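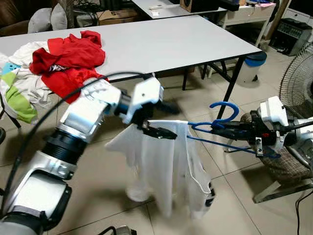

Fig. 2 – Shirt on hanger, left gripper at the shoulder, right gripper on the hanger.

Section 9. Shirt and hanger task – set-up and run

Otbridge Robotics Club handbook. Rev. 4 February 2023, R. Umali

Read section 8 (power up, e-stop) first. Not repeating it.

What you need
Robot, both arms homed
Shirts from the task bin, plain ones to start
Plastic hangers, one piece, no swivel hook
Laptop with the Wanach panel open
Two people. One drives, one stays on the e-stop

9.1 Before you start

1. Clear the floor in front of the base. Arms length on both sides.
2. Spare clothes go on the folding table, left end. Keep them out of the reach of the arms.
3. Check the cable on the left arm. It needs a wide loose loop from the base up to the wrist. Tight loop = pulled connector by lunch.
4. Open and close each gripper twice from the panel. Listen for clicking. Clicking goes in the log, then find Rodel.
5. Load profile "shirt_soft". Grip force 80 on the panel scale. NOT 153, thats the box profile and it leaves marks in the cloth.

CAUTION: Hands out of the grippers when the profile loads. They snap open to full width.

9.2 Loading the hanger

1. Right arm to READY. Gripper opens facing in.
2. Hold the hanger by the hook, offer one end of the bar to the right gripper.
3. Driver closes. Let go only after the driver says "holding".
4. Wiggle test, gently. If it turns in the fingers, open and redo a bit deeper.

Note: hook up, every time. The Vorholm script assumes hook up and wont check.

9.3 Getting the shirt on

1. Left gripper takes the shirt at the shoulder, close to the seam. Not the collar – it folds over and you lose the neck opening.
2. Lift until the hem is off the floor.
3. Bring both grippers to about the same height before moving in. Most of our fails in practice were one arm low.
4. Feed the near end of the hanger into the neck, slow. Speed slider at 9, no higher.
5. Pull the shoulder over the end of the bar. Stop. Look at it.
6. If the cloth is bunched, back off and go again. Don't yank, the wrist will fault before the shirt moves.
7. Left gripper open, retract straight back. Sideways drags the shirt off agian.

Note: thin white shirts are hard in bright light, the edges wash out on the head camera. Close the blinds or use a colored one.

CAUTION: Fabric near a joint ring – stop the arm, then pull it clear by hand. Never with the arm live.

9.4 Scoring a run

Good: both shoulders on, hanger still held, nothing dropped.
Partial: one shoulder on.
Fail: drop, fault, e-stop, or a human touched the shirt after step 1 of 9.3.
Write all of them down, fails too. The sheet is in the Rathjen folder, tab 2. Judges will ask for it in March.

9.5 If it goes wrong

Gripper won't close – profile not loaded, reload it.
Arm stops halfway – check the cable loop, then clear the fault on the panel.
Shirt slides off the hanger – shoulder not far enough over, repeat step 5.
Panel frozen – e-stop, restart the panel, home both arms, start from 9.1.

9.6 Shut down

1. Take the shirt off by hand, arms paused.
2. Support the hanger, then open the right gripper.
3. Both arms to REST. Power off per section 8.
4. Shirts back in the bin. Log signed by both people.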